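Brikia Workshop
Posts in a thread, Tuesday

1/ Second week of demonstrations on the bin picking job at Brikia. A few people asked how the teaching side works day to day, so I'll put it down in one place. No maths in this one.

2/ We have two ways of showing the arm a task. You can take hold of it and push it through the motion, or you can sit back and drive it with a hand controller. Both get recorded the same way: joint positions, gripper state, video.

3/ By hand is quicker to learn. Most new people get a usable pick on their first morning. The trouble is your own arm ends up in the video, right where the object is, and then the training data has a hand in it that won't be there later.

4/ By remote is slower and feels clumsy for the first couple of days. You lose the sense of touch, so people press too hard on the bin floor. But the video is clean. For anything we train on, we now use remote only.

5/ Numbers so far. 1,757 demonstrations recorded, 831 kept. The rest went for the usual faults: a long pause halfway, a dropped object, someone bumping the controller while reaching for their tea.

6/ The pause one is worth explaining. If you stop over the bin to think, the robot learns to stop over the bin. It can't tell thinking from doing. So plan the grasp before you press record, then go at a steady speed to the end.

7/ Objects. We started on the Tandale set, which is all boxes and blocks, and it was too easy. The mixed bin has an ear of corn, an orange-red cup on its side, a slim tool with an orange-red handle, and a couple of see-through bits of plastic that I dislike very much.

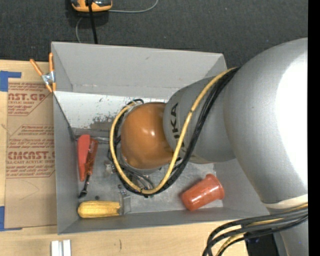 8/ Order of picking. I take the cup first. It's big and shiny and it rolls if you leave it, so get it out while you know where it is. Grip across the body and keep off the rim.

9/ Things lying close to a wall go last. You have to bring the gripper in at a slant, and on remote it's hard to judge the gap. I nudge the object towards the middle first and then pick. Nudging counts as part of the demonstration, so leave it in.

10/ Clear plastic: come down slowly, watch the side view, and close a bit earlier than feels right. I get it maybe one go in three. Bustamante, our older controller, had a bad lag on it and I couldn't do these at all.

11/ Cables. Ours loop round the wrist, and a full turn in one direction drags on them. Unwind between picks. I forget this more than I should — if the wrist starts to feel stiff, check the loop before you blame the software.

12/ Reset between runs. Tip everything back in and don't arrange it. In the first week we laid things out neatly without meaning to, and the trained model only worked on neat bins. 522 of the early recordings had the cup in nearly the same spot.

13/ Next is a second person doing the same bin so it isn't all my habits. I always come in from the right, apparently. The aim is 100 kept runs from them by the end of March.

14/ Someone asked whether the Skakdale controller is worth the money. I've only had it for an afternoon. Lighter in the hand, trigger a bit vague at the end of its travel. I'll post again once I've done a full day on it.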